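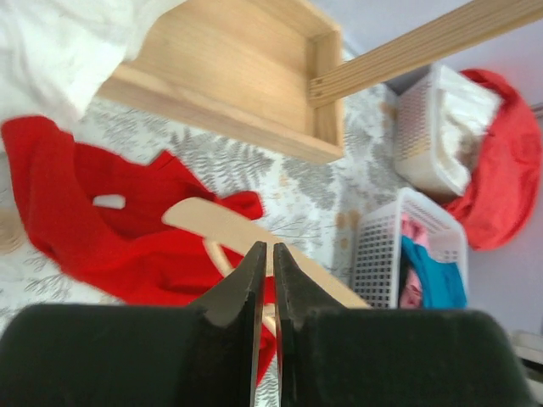 Interventions > Textile et seconde main > Notes orales

Février, par l'association Undo

Démarrer direct, pas de remerciements à rallonge (les faire à la fin, sinon on mange le temps des questions). Demander à la salle : qui a donné un sac de vêtements cette année ? Mains levées. Qui sait où il est parti ? Laisser un silence.

Sujet : la maille. Pulls, gilets, écharpes, tout ce qui se détricote, bouloche, feutre. Pas le denim, pas les chaussures, on va me poser la question, répondre non pas ce soir.

Pourquoi la maille. Parce que c'est ce qu'on reçoit le plus en fin d'hiver et ce qu'on vend le moins bien. Un jean usé reste un jean. Un pull usé, les gens le reposent au bout de deux secondes. Le toucher décide avant l'étiquette.

Chiffre à donner lentement : environ 4 000 pièces passées chez nous l'an dernier, toutes catégories. Sur la maille seule, 33 % partent en vente telles quelles. Répéter. Un tiers. Le reste, c'est de la réparation, du don à d'autres assos, ou de l'effilochage.

Les raisons de refus, dans l'ordre ou ça vient :
- mites (de loin la pire, un seul pull peut contaminer un bac)
- feutrage, lavage trop chaud, irrécupérable
- boulochage, alors là non, récupérable presque toujours
- coude percé, se reprise
- odeur de cave. Aérer, patienter. Pas de parfum par dessus pitié

Insister sur le boulochage. Les donneurs croient que c'est un signe de mauvaise qualité. Faux en partie : une belle laine peu tordue bouloche les premières semaines puis se calme. Les mélanges avec synthétique, eux, gardent leurs bouloches accrochées car la fibre solide les retient. Rasoir ou peigne, à plat, sans appuyer. Faire passer les deux échantillons dans la salle, le gris et le bleu. LES RÉCUPÉRER.
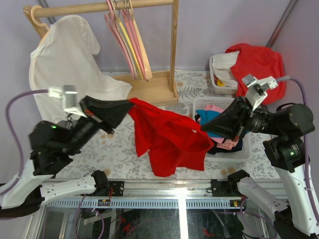
Gillbridge, février

Lire le passage du carnet tel quel : « Le bac d'hiver déborde déja et la réserve est pleine. On a changé la règle ce matin : rien ne reste plus de 7 jours sans décision. Vente, reprise ou sortie. » Puis commenter. La règle a l'air brutale. Avant on gardait tout au cas où, et le cas où n'arrivait pas. Les pulls attendaient, les mites non.

Ne pas faire la morale sur la fast fashion ici, la salle est déjà convaincue. Passer au prix.

Prix. Sujet qui fâche. Chez nous, 8 euros le pull adulte, prix unique, matière indifférente. Avantages : caisse rapide, pas de débat. Inconvénient évident, un cachemire part au même prix qu'un acrylique et souvent il part chez un revendeur. On l'assume ? Dire qu'on n'est pas tous d'accord en interne. C'est vrai et ça détend l'atmosphère.

L'atelier Kaczorowski fait l'inverse : prix à la pièce, avec une petite fiche cousue qui dit ce qui a été repris. Très joli. Très long. Leur clientèle lit les fiches, la nôtre fouille. (Si quelqu'un demande les marges : je ne les ai pas, renvoyer vers eux.)

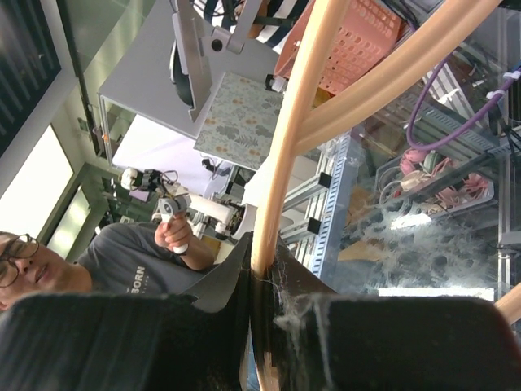 Deuxième chose sur le prix, la reprise visible. Un coude reprisé ton sur ton, les gens y voient un défaut caché. Le même coude reprisé en jaune moutarde, ils demandent si c'est fait exprès. Oui c'est fait exprès. On vend mieux le deuxième, de mémoire, pas de mesure sérieuse là-dessus, le dire.

Si le temps file, SAUTER le paragraphe lavage et aller au rangement.

Lavage : eau froide ou programme laine, même température au rinçage, c'est le choc et le frottement qui feutrent. Ne pas tordre. Rouler dans une serviette. Sécher à plat loin du radiateur. Beaucoup moins souvent qu'on croit, une nuit à l'air suffit la plupart du temps.
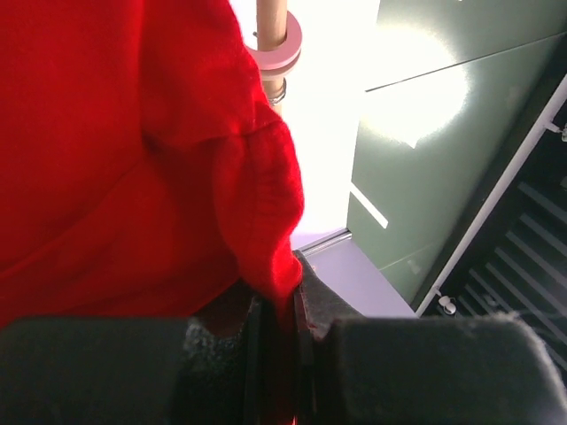 Rangement. Plier, pas suspendre : le poids tire les épaules et le cintre laisse sa bosse. Laver avant de ranger pour l'été, les larves aiment la sueur et les taches de soupe. Boîte fermée. La lavande, désolé, ça sent bon et c'est à peu près tout ; le congélateur, plusieurs jours dans un sac bien fermé, marche mieux.

Trouver la ligne Zido dans le dossier : c'est le tableur de suivi, on le partage à qui veut, copie libre. Noter l'adresse au tableau AVANT de commencer.

Questions probables : pourquoi pas de vente en ligne (photos, colis, retours, pas les bras pour ça). Et les chaussettes ? Non. Les pelotes entamées oui, volontiers, avec la bande si elle existe encore.

Remerciements, puis prochaine permanence dimanche, apporter ses aiguilles.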